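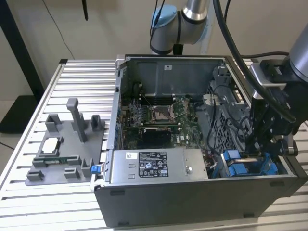

Léonie Perrin wrote on the course board that she'd always assumed the processor was the big finned thing in the middle, and she was amazed how small the chip is once it's out on its own. Great observation, and a lovely place to start! The fins belong to the heatsink. The chip is the little square with the metal lid, and nearly everything else in a tower is there to feed it, cool it or give it something to read.

## Session 2: Inside a desktop tower

**Before you touch anything**

- Unplug the power cord, then hold the power button in for a few seconds.
- Lay the tower on its side, open side up.
- Touch bare metal on the chassis. Do it again every time you come back to the bench.

**The socket**

My favorite part of the whole board. The lever arms hold down a metal frame, and the frame holds down the chip. With the levers up and the frame open, the chip should drop in under its own weight (no pushing, ever!). Look for the small triangle on one corner of the chip and match it to the mark on the socket. Hold the chip by its edges, and keep your sleeves well away from an open socket.

**Memory**

Open the clips, line up the notch, press evenly on both ends until it clicks. It takes more force than you expect the first time, and everybody flinches.

**Drives and power**

Now the blue parts. On many office machines, colored plastic is the maker's way of saying "your fingers go here," so you can often get a drive out with no screwdriver at all. Find the latch first, work out which way it wants to move, and only then pull.

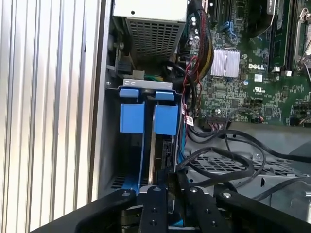
*Fig. 2. Dell tower: blue latches on the drive cage, with the power supply above.*

Cables come off before the drive does. Hold the connector and leave the wires alone. A drive usually has 2 of them, one for data and one for power, and the power one is wider.

Never open the power supply itself. It swaps out as a sealed box, and the parts inside can hold a charge after the cord is pulled.

**Putting it back**

Reverse order, and route the cables before you close the cage. Check that nothing is lying across a fan.
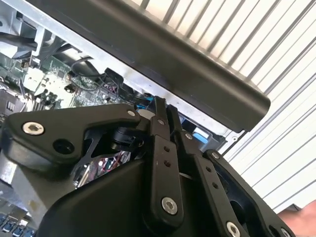
Do we need to label every cable before unplugging it?

Label the ones that could fit in more than one place, such as drive data cables. The main board connectors are mostly keyed by shape and will only go in one way.

**For next time**

Read the Willalgate notes, pages 3 to 9, and bring your sketch of the board with the socket, memory slots and drive connectors marked. Reece Sowerby has the spare wrist straps.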